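FOR IMMEDIATE RELEASE
1/28/25

Fomine Adds Brown Paper Desk Covering to Its Drurkano Workspace Line

Fomine today announced the Drurkano desk covering, a heavyweight brown paper sheet intended for shared desks, hot-desking areas and temporary work tables. The sheet is laid over an existing tabletop and replaced when it is marked or worn. It is available to order now through Datia, the company's distribution partner for office supplies.

The covering is sold flat in packs of 20 and on a continuous roll 30 inches wide. Flat sheets ship between boards to limit curl at the corners. The paper is uncoated on both faces and contains no adhesive. Users who want a fixed sheet can secure it with low-tack tape at the corners, which is not included.

Fomine developed the product after a trial at the Correia shared office, where 19 desks were covered for daily use. Sheets were changed on a schedule set by the office, and used sheets were collected flat for recycling. Feedback from the trial led to two changes in the final specification: a heavier paper weight and a squarer factory cut. The earlier version tended to lift at the edges after the desk was wiped down.

Installation takes one person. The tabletop should be clean and dry before the sheet is placed. Fomine recommends leaving a margin of bare tabletop on at least one side, so that the sheet can be lifted without moving the desk. A sheet that overhangs the front edge should be trimmed, as it will crease where forearms rest on it.

The covering is sized for a standard layout of a closed or open laptop in the center with a mouse and mouse pad to one side. A separate mouse pad is advised.
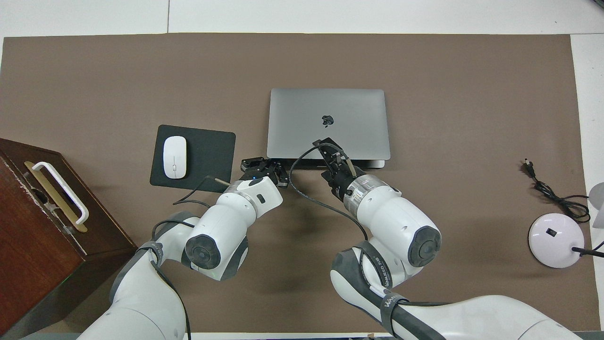
Uncoated paper gives uneven tracking with some optical mice, and repeated movement over the same spot will polish the surface. Laptops with rubber feet sit on the sheet without further preparation. The product should not be used under hot equipment or as a cutting surface.

The first production run is limited to 4000 packs. A second run is planned for May and will add a narrower roll for side tables and printer stands. Orders placed through Datia before then will be filled from the first run while stock lasts.

Samples of the flat sheet are available to facilities managers and resellers on request from the Fomine press office.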